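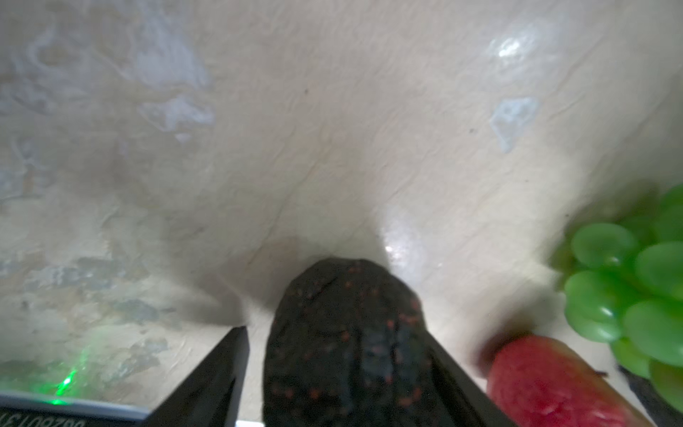
Marble-patterned surface in beige, with cloudy swirls and fine veins; a strong light leaves pale glare spots.

Stone-look surface

A stone-look surface (also stone-effect or stone-pattern surface) is a worktop, tabletop, floor or wall covering made to resemble natural stone. The term covers printed and cast materials and hand-painted finishes. Marble is the stone most often copied, followed by granite, travertine and slate. Solid stone and thin stone veneer are normally left out of the definition, although sellers do not always keep the two groups apart.

Pattern

Marble patterns are built from a ground color, soft patches of a second or third color, and veins. In beige designs the ground is usually cream to sand, with patches of off-white, pale gray or blue-gray. Veins may be broad and dark or reduced to hairlines. They mostly run at an angle to the edges of the sheet, as a vein set parallel to an edge can be mistaken for a joint.

Mottled patterns have no veins, or very few. Color changes gradually across the surface and there is no clear direction, which makes it easier to join two pieces. The same sheet can look veined from close up and plainly mottled from the other side of a room.

Printed patterns repeat. The distance from one point in the design to the same point in the next copy is called the repeat length. On narrow shelves the repeat is seldom noticed. On a long counter or a floor it may show as a row of identical patches, and installers sometimes turn or stagger the pieces to break it up.

Materials

Decorative laminate consists of layers of paper pressed with resin, the uppermost printed layer lying under a clear wearing sheet. It is bonded to a board and the edges are covered with a matching strip.

Self-adhesive film is a thin printed plastic sold in rolls. It is used to cover existing furniture and can be cut with scissors or a knife. Film follows the shape of whatever is under it, so filled holes and old scratches may show through.

Vinyl sheet and oilcloth are laid loose over a table, or fastened at the edge with clips.

Cast materials, including cultured marble, are made from resin mixed with mineral powder. The pattern goes partly or wholly through the piece, and small scratches can be sanded out.

Scagliola and painted marbling are older methods. Scagliola is a colored plaster polished to a shine. Marbling is done with brushes, sponges and feathers over a painted ground.

Finish and light

Finishes are sold as gloss, satin or matte. A gloss surface reflects lamps and windows as sharp bright shapes, which can hide the pattern underneath. Matte finishes spread the light, though they may hold greasy marks longer. Pale surfaces show shadows clearly, and dark or strongly colored objects stand out well against them. Crumbs and dust in a similar beige are harder to see. 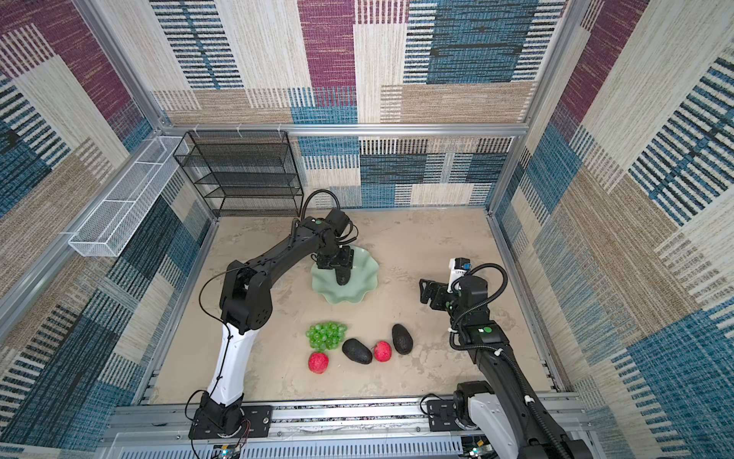

Mottled beige tabletop with a black wire-mesh rack at the back, a white wire-mesh basket to the left, and wall panels in plum, teal, blue and cream.

Use with other furnishings

Beige stone patterns are often combined with strongly patterned walls or textiles, as their low contrast does not compete with stripes or blocks of color. Storage placed on or near such a surface is commonly of open wire mesh, which leaves most of the background visible. Metal racks should have capped or padded feet, as bare wire ends can mark film and vinyl. Baskets hung at the side keep the surface itself free for work.

Care

Most stone-look surfaces are washed with warm water and a little dish soap, then dried with a soft cloth. Scouring powder dulls gloss finishes. Hot pans should stand on a trivet whatever the material, and film and vinyl are the most easily damaged by heat. Cutting is done on a separate board. Water left standing at a joint in laminate may reach the board below and cause it to swell, a fault that cannot be repaired from above.

Lifted corners of film can usually be warmed with a hair dryer and pressed back down.

See also

Faux finish
Countertop
Oilcloth
Terrazzo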